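Plondbridge site — staff and floor meeting, drinks station arms
2023-07-21, lunch room, started late

Present: Ljubica Hodžić (chair), Kyung-tae Han, Ga-eun Ryu, Hae-won Noh
Apologies: Kyung-hwa Heo (on leave)
Minutes: Hae-won

1. Last minutes
Accepted. Floor mats still not here, Ljubica to chase again.

2. Where the arms are up to
Kyung-tae gave the update. Pudus pair is on the cups and cans job only for now — no hot drinks, no glass. Orkon want 295 logged runs before they'll talk about putting it on the catering line. We are at 70. Ga-eun said 70 in the time we've had is slow and the reset between runs is what eats the day, not the arms. Kyung-tae agreed, wants resets logged as labour seperately so head office can see it.

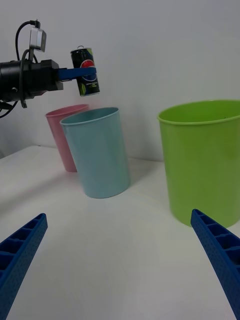
Ljubica asked who does the resets when Ga-eun is on break. Answer: whoever is closest, which has meant the dish crew. Not OK, was never in their duties. Agreed — rostered person only from Monday. If there's no rostered person the station stops.

3. Rosters and hours
Lots of talk on this one. Two of the evening crew have heard their pouring shifts are going. Ljubica: no hours cut before the end of February, she has that in writing from Orkon and will pin it up. After that not promised. Hae-won asked for it to be minuted that "not promised" is what worries people. Minuted.

Ga-eun raised pay — she is running a station, teaching others and filling in the log, all on the kitchen hand rate. Kyung-tae supports a new classification. Ljubica to take it up, can't say when.

4. Training
Ga-eun has trained 4 people so far. Most pick up the controls in a shift, its the judgement that takes longer, when to let it go and when to hit pause. Kyung-hwa sent a note asking for shorter sessions, people are coming off a full shift and are cooked. Agreed, 2 short ones in place of the long one. 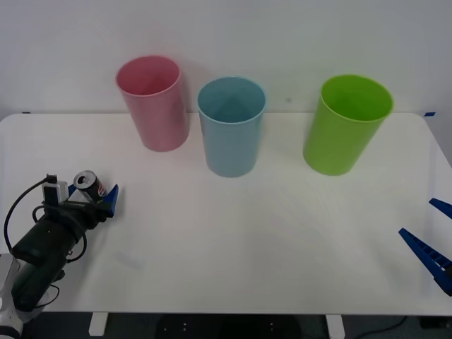 Setup sheet needs a rewrite, the current one is Seok's original and half of it is for a bench we don't have. Hae-won to draft. Ga-eun wants the starting layout written down so every shift sets up the same, eg. pink, blue, green left to right with the wider gap before the green. Also what counts as a good hold on the can, as people are marking it differently — on its side in the left gripper, is that a pass or a fault? Kyung-tae thinks depends on the task, will ask Seok and get it in writing. Until then note it in the comments and don't mark either way.

5. Other
Noise complaint from the office side, Kyung-tae looking at it.
Fridge in lunch room — please label your stuff.

Actions
Ljubica — mats, Orkon letter up on the board, classification
Kyung-tae — question to Seok, reset hours in the log, noise
Hae-won — draft setup sheet, send to Ga-eun first
Ga-eun — dates for the short sessions, check with Kyung-hwa

Next meeting same time in a fortnight, Ljubica to book the room.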